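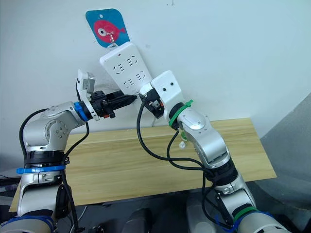 Figure 4.1 Two robot arms at a power strip hung on a wall. The right gripper holds the lower end of the strip; the left gripper is close to the plug.

Chapter 4
Chores: What Machines Can and Cannot Do Yet

After reading this chapter you should be able to:
Explain why a simple chore can be hard for a machine.
Tell the difference between a task that has been shown and a task that is reliable.
Break a household or shop-floor chore into steps and mark the steps where a machine is likely to fail.

4.1 The plug and the socket

Most people plug in a lamp without looking closely at what they are doing. One hand finds the strip and steadies it. The other brings the plug near the openings, feels for them, turns the plug a little, and pushes. If the strip swings or slides, the first hand tightens.

Written out as instructions for a machine, the same job gets long. The strip in Figure 4.1 hangs at a slant from a small hook, so it can move when something pushes on it. The openings are small compared with the fingers of the gripper. The plug has a cable attached, and a cable pulls on whatever holds it. Once the plug is close to the strip, the gripper may block the view of the part that matters most. A small camera on the wrist, like the one on the left arm in the figure, can give a closer view, but a camera does not measure how hard the plug is being pushed.

Factories solved part of this problem long ago by fixing everything in place. On an assembly line, a connector arrives in the same position every time, held in a fixture made for it. Homes have no fixtures. Neither do many small shops, where the bench is used for one job in the morning and another after lunch.

4.2 Shown once, or done every day

Suppose a machine plugs in a cord correctly 15 times in a row. That is a good demonstration. It says little about the next 1000 tries, with other cords, other strips, and poorer light. A person who failed to plug in a lamp once in every 100 tries would hardly notice, and would simply try again. A machine has to detect that it has failed, back away without bending the prongs, and pick a new approach. Recovery of this kind is often harder to build than the task itself.

Throughout this chapter we use three words for the state of a chore. Shown means a machine has done it under prepared conditions. Repeatable means it can do it many times in one place. Dependable means it can do it in a place it was not set up for, with no one standing by. At the time of writing, vacuuming an open floor comes close to dependable. Folding a shirt has been shown. Plugging in a cord falls somewhere between the first two words, depending on how much is allowed to move.

Key terms: fixture, gripper, compliance, recovery, dependable

Before you read on
Choose a chore that takes you less than a minute. Write down each step, including the ones you do without looking. Keep the list for Section 4.3.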